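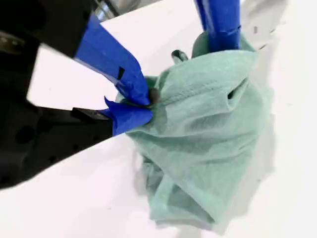 Search this site Enter keywords Go

A Morning Among the Linens at Skerstead

September 19, 2021 - by the Visits Editor

I went to the open day at the Skerstead textile works expecting an hour of looms and a cup of coffee, and I stayed until they were stacking the chairs. What a place! If you have ever stood in a store rubbing a towel between your fingers and wondering why one feels right and the next feels like cardboard, you would have been as happy there as I was.

The works sits behind the old Vermeulen warehouse, and you come in through the yard, past the loading doors. There were 42 of us on the morning tour, split into two groups, and mine started in the dye house. It smells faintly of vinegar and hot metal. The dye chart on the wall runs to 146 shades, and I lost a good ten minutes to the greens alone. There is a pale mint near the top that I would happily have on every bed and rail in my house - somewhere between toothpaste and the inside of a cucumber - and next to it a deeper sea green, then a teal that looks nearly black until you tilt the card. Our guide explained that a soft light green is one of the hardest to keep steady from batch to batch, and showed us two swatches that looked identical to me and plainly annoyed her.

After that came the cutting room, with its long tables and rolls stacked to the ceiling, and then sewing, which was my favorite part of the whole day. I had never thought much about seams. At Skerstead they think about them all the time. We got to try a straight hem on scrap cotton, and mine wandered off like a garden snail. The woman beside me produced a perfect one and was offered a job, mostly as a joke.

The last stop was the folding and handling room, new since May. Thin cotton, we heard, is far more trouble than thick. A heavy bath towel more or less knows where it wants to go, while a light one slumps and bunches, and the creases you don't want get in before the ones you do. The trick (I practiced this all the way through the demonstration) is to find a seam, pinch just beside it, lift, and let the rest of the cloth hang until it sorts itself out. Then you look for the corners. I got a decent fold on my fourth go and was ridiculously pleased!

They also let us handle the Nokon range, a line of kitchen cloths washed 70 times before anyone here will sign off on the weave. The washed ones were much nicer than the new ones - softer, a little crumpled, with the color just starting to settle. I bought four from the seconds table, along with a Drasex apron that has a crooked pocket and suits me fine.

A few practical notes. Parking is in the yard and fills up early, so come on the bus if you can. The floors are hard and there is a lot of standing. Coffee is in the canteen, and the almond cake goes fast. The seconds shop takes cards and closes at 2, earlier than the sign on the gate says.

Last updated: September 2021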